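4. Course Project: Sorting by Region on a Taped Work Surface

4.1 Setting and task

The project was run as the final assignment of an introductory robotics course at Stilcombe. Students had already finished the units on coordinate frames, basic image processing and simple motion planning. None of them had worked with a physical arm before the course began. The class had 28 students, who worked in teams for the last part of the term, ending in June.

The task was kept small on purpose. Each team was given a work surface divided into regions by strips of blue tape, and a set of foam pieces in several colors. The arm had to pick up one piece at a time and put it down in the region assigned to its color. A piece that touched the tape after release was counted as a miss, even if most of it lay on the correct side. This rule was announced at the start and was the one students argued with most.

Teams could use one camera, mounted at the wrist of the arm. We had used an overhead camera in an earlier version of the course, and with it most teams solved the placement problem by measuring the table once and typing the numbers into their programs. The wrist camera made that harder. What the camera sees depends on where the arm is, so a team that wanted to know where the tape was had to think about the arm and the image together.

4.2 Hardware and software

Each station had a tabletop arm with a two-finger gripper, a wrist camera and a desktop computer. The arms were controlled through Ultargate, the teaching library used in all our lab courses. It offers commands to move the wrist to a position, open and close the gripper, and read the current camera image together with the joint positions at that moment. It does not include any line detection or calibration routine. Students were free to use standard image processing functions, and nearly all did.

The tape was ordinary painter's tape. We chose it over printed lines for two reasons. It can be moved between sessions without damage to the surface, and it is not perfect. Strips laid by hand are seldom at right angles, and the edges lift or tear after a few sessions of use. We did not replace worn strips unless a piece had come off completely. Teams were told that the layout on the day of the final test would differ from the one they practiced on, and that the strips might not be straight or evenly spaced.

Room lights were left as they were. The stations were not enclosed, and people walking past or leaning over a table could change the light on it. Some teams asked for a lamp at their station. We said no, so that all teams would face the same kind of conditions.

4.3 Stages of the project

The work was split into 3 stages, each with a short written report.

In the first stage, teams wrote a program that found the tape in a single image and reported each strip as a line. They were given a shared set of 1000 practice images, recorded with the arm at many heights and angles over the Grurnden layout, which is the name we use for the plain grid with no pieces on it. Working with a shared set meant that teams could compare methods directly and did not need to wait for time at a station.

In the second stage, teams moved to the arms. They had to combine the lines found in several images into one map of the regions, expressed in the coordinates of the arm's base. Most of the hard thinking in the project took place here. A line in the image has to be carried through the camera model, the mounting of the camera on the wrist, and the joint positions. A mistake in any of these gives a map that looks right from one pose and wrong from the next.

In the third stage, teams added the pieces. Detection of the pieces by color was easy for all teams. Placement was not, as the section on results will show.

Lab time was limited to 60 minutes per team in each session. Teams could book one extra session during the second stage, and all of them did.

4.4 How teams found the tape

All teams began with a color threshold. Blue tape on a gray surface is an easy case when the light is even, and the first attempts worked well on images chosen by the students themselves. They worked less well on the full set. Two problems came up again and again.

The first was shadow. The surface has a slightly bluish tint, and in the darker parts of an image this tint was enough to pass a loose threshold. Teams then reported strips where there were none. Tightening the threshold removed these but also removed parts of real tape where it ran through a shadow. Teams that changed from raw color values to hue and saturation did better, and those that also set a minimum brightness did better still. One team measured the color of the surface in each new image and set its threshold relative to that. Their method was slower than the others but needed the least tuning when the layout changed.

The second problem was the edge of the tape. Several teams fitted a line to one edge of each strip, usually the left one, on the grounds that an edge is sharper than the middle of a wide band. Small tears and lifted bits pulled these lines to one side. A soft image made the matter worse, as the edge was then spread over several pixels.
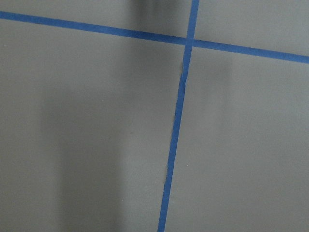
Figure 4. Wrist camera view of the gray surface with two crossing strips of tape. The left edge of the tilted, nearly vertical strip is ragged just below the crossing.

Fitting to both edges and taking the center line helped, and so did a robust fit that ignored a share of the points. By the end of the first stage every team but one had moved to some form of center line. The last team kept the single edge but checked it against the width of the strip, and threw out any stretch where the width changed too fast. Their report gives a clear account of why this should work and of when it would not -- for example, when a strip is seen at a steep angle and its width changes along its length for ordinary reasons.

Crossings needed their own treatment. Where two strips overlap, a method that groups blue pixels into connected areas finds one large area in the shape of a cross. Teams that had planned on one area per strip had to rewrite this part of their program. Most replaced it with a line search over the whole image and then computed the crossing from the lines. This had the added benefit that the crossing could be found even when it lay just outside the view.

4.5 From lines to regions

With the lines in hand, teams had to decide which region a given point belonged to. The simplest method, testing on which side of each line the point lies, was enough for every layout we used. Even so, some teams first tried to label the gray areas in the image directly. This failed whenever a region was only partly in view, since a narrow piece of a region at the border of an image was often dropped as noise.

The Gál layout, which we used for the final test, has strips that meet at clearly uneven angles. We picked it to catch programs that assumed a square grid. Two teams had made this assumption without noticing it. In both cases the assumption had entered early, in a helper function written for the first stage, and had not been tested since. Both teams found the fault during the test session and one was able to repair it in the time left.

Students also had to choose where to hold the wrist while looking. A high pose shows more tape but each strip is thin. A low pose gives a wide, clear strip but may show only one crossing or none. Most teams settled on a fixed set of viewing poses at medium height. A few wrote a short routine that moved the wrist toward the nearest crossing and took a second image there before placing a piece. The added time was small next to the time spent on grasping, and these teams had fewer pieces on the tape.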